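Jornada de puertas abiertas en Flollden

Llevaba desde abril queriendo ir a Flollden, y al final me apunté casi por casualidad, porque quedaba una plaza en el turno de las diez. ¡Menos mal! Para quien no la conozca, es una fábrica de papel metida en el fondo del valle, pasado el pueblo de Dristwood, con el río pegado al muro y un olor a almidón que te recibe ya en el aparcamiento.

La visita empieza por la sala de pulpa (llevad calzado cerrado, que a una chica de mi grupo la dejaron en la puerta por ir en sandalias). Te explican cómo se deshace la fibra de algodón y cuánto se tarda en afinarla, y luego te dejan meter las manos en una tina. Yo saqué una hoja torcida y con un agujero en medio, pero me la llevé a casa tan contenta. 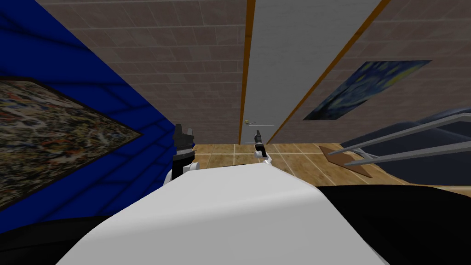
Después pasamos al secadero, que fue mi parte favorita - 187 escalones hasta arriba, eso sí, y sin ascensor. Las ventanas de lamas se abren y se cierran a mano según sople el viento, y las hojas cuelgan en filas larguísimas. El papel Amrani, el gordo de acuarela, se seca allí entero. Compré un bloc en la tienda y ya me arrepiento de no haber cogido dos.

La comida, regular. El bar Guron está enfrente y tiene un menú correcto, aunque a las dos no cabía un alfiler y el café llegó frío. Si vuelvo, me llevo bocadillo y me siento junto al río.

Para llegar, el autobús 106 para a 500 metros de la entrada. El último de vuelta sale a las seis y cuarto, y yo lo cogí corriendo, con el bloc debajo del brazo y la hoja agujereada todavía húmeda.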